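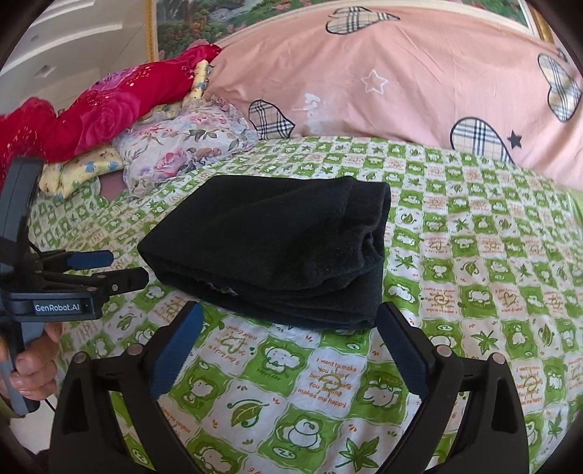
2 min read

Language school in April – dorm or host family??

Posted 15 Dec 2024

Got my place at a language school for the April intake, total beginner, staying two terms. School wants an answer on housing this week. Dorm is shared, kitchen on each floor. Host family is breakfast and dinner but a longer bus ride. Which one is better for acutally learning to speak? Also do I need to know the alphabet before I land or do they teach it?

Skirnudus

Did the host family thing, 3 months. Speaking went up fast, mostly at dinner. But you eat when they eat and you tell them if you're out late. If that bugs you, dorm. Learn the alphabet first. My class gave it 2 days and then everything was in it, no mercy.

Ask about the deposit too – mine was 187 and I got it back weeks after I left.

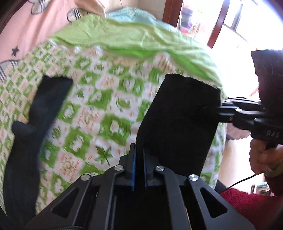

Also ask if you can switch after the first term. Some schools let you, some make you pay the whole thing again. Get it in an email.

Pulinach

dorm. more fun. everyone speaks english in the kitchen tho so thats on you

Krūmiņa

Depends on the school. Mine put beginners in the dorm and only did host families from level two up, so check that first. Don't stress about vocab, I showed up with one of those 2000 word decks and had maybe half of it. Placement test was mostly listening anyway. Bring a spare passport photo for the student card, they asked me for one on the first morning and I had to go find a booth.

Skavari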